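Workshop notebook – Hakeldale Materials Room
January
Entry by Araceli Carrillo. Copy to Cirilo Montes.

Subject: Wheat paste, second series, for the Satia map linings

Work continued on the paste comparison begun for the Sudbridge loan. The first series was set aside after the test strips cockled along the long edge. The fault was traced to the paste and not to the paper: the dilution had been done in one step, and small lumps survived the sieve.

Batch 4 was prepared in the morning. Starch was soaked in filtered water, then cooked over low heat with constant stirring until it turned translucent and pulled from the side of the pan. Total weight after cooking was 338 grams. The paste was left covered to cool, then passed through the horsehair sieve twice. Water was added a spoonful at a time, with the brush worked in a circular motion between additions. 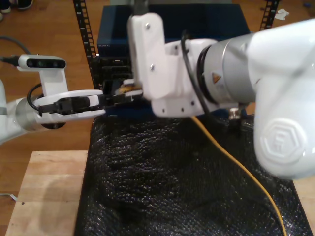 Black textured mat on the tabletop, January.

Eight strips were cut from the kozo roll, all with the grain running lengthwise, and pasted out on polyester film. Four were laid on the old rag paper samples and four on the machine-made sheet. All went under felt and boards at 2:30 p.m. The strips on rag paper are to be checked first, as these are closest to the Satia sheets in weight.

The brush with the split ferrule has been withdrawn from use. It shed hairs into the first series and should not be returned to the rack. Staff are asked to use the wide hake for pasting out and the stiff smoothing brush for laying down, and to wash both in plain water only. 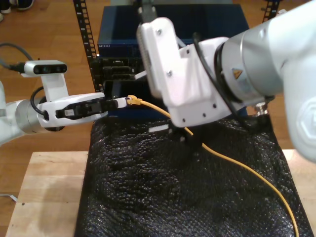 Humidity remains the less certain factor. The dial gauge by the sink and the one in the map case disagreed again, and neither has been calibrated this year. Until that is done, drying times in this notebook should be compared only with others taken in the same room.

C. Montes has asked whether methyl cellulose should be mixed in to slow the drying. My view is that the plain paste should be carried through a full series before anything is added – otherwise the results cannot be read against last year's. A mixed batch can follow if the machine-made sheet continues to curl.

Supplies: 300 grams of starch left in the open bag. Blotters are low in the large size. Polyester film is sufficient for the present series.

To do:
Change blotters before closing.
Label the jar for Batch 4 and place it on the lower shelf of the refrigerator.
Ask Sudbridge for the backing fabric dimensions, still not received.

A.C.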